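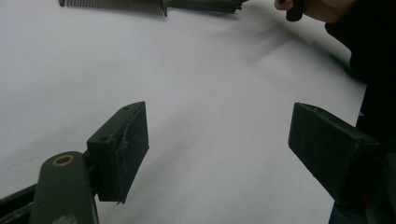

Guides > Noselholm Kettle > Section 2: First Use and Cleaning

Please read this section completely before you connect the kettle to the power. It is written for the Noselholm kettle with removable lid. If you have the older model with fixed lid, use the sheet that was in the box.

2.1 Choosing the place

1. Put the power base on a flat and dry surface, away from the edge.
2. Leave free space above the kettle. Do not put it under a low cabinet, the steam can damage the wood and the paint.
3. Wind the extra cord under the base. The cord must come out through the small opening, otherwise the base will not stand level.
4. Connect the plug to a wall outlet. The kettle uses 2000 watts, so please do not share the outlet with a heater or a toaster.

CAUTION: Do not use an extension cord that is lighter than the cord of the kettle. If the plug becomes hot, stop using the outlet and ask an electrician.

2.2 Before the first cup

1. Take out the paper and the plastic ring from inside of the kettle.
2. Rinse with cold water and pour it out.
3. Fill to the MAX line, close the lid and press the switch down. The light comes on.
4. When the water boils, the switch goes up by itself. Wait 11 minutes, then pour away the water.
5. Repeat steps 3 and 4 one more time.

Note: A light smell of plastic is normal on the first day. If you still have it after one week, please write to us.

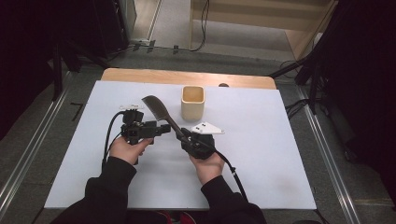 2.3 Removing the scale

How often you must do this depends on your water. In the Jinach area, where the water is hard, once in a month is correct. With soft water you can wait until you see white spots on the bottom.

1. Unplug the kettle and let it become cold.
2. Pour in one packet of Coman descaling powder and fill with water to the middle line.
3. Plug in and boil one time.
4. Leave the liquid inside until the bubbles stop.
5. Pour it out slowly. Rinse well, at least two times.

White vinegar can be used in the place of the powder, but do not boil it. The smell is very strong and stays in the lid.

CAUTION: Never put the kettle or the base in water. Do not use steel wool on the bottom.
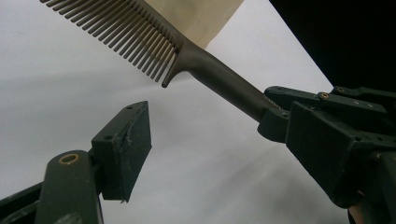
2.4 Cleaning the spout filter

The filter is the small piece with mesh behind the spout. It keeps the scale out of your cup.

1. Open the lid and push the tab of the filter toward you.
2. Lift the filter straight up. Do not turn it.
3. Brush it under running water with a soft brush.
4. Put it back with the tab on top. You must hear a click.

If the mesh has a hole, order the part number 268. It is sold as a single piece and also fits the Fumstead travel kettle.

2.5 If the kettle does not start

Check that the kettle sits fully down on the base. If it was switched on without water, the protection has stopped it. Let it become cold, fill with cold water and try again. If it still does not start, do not open the bottom.

Questions about this guide: Réjean Doucette, Customer Service, Noselholm | Back to top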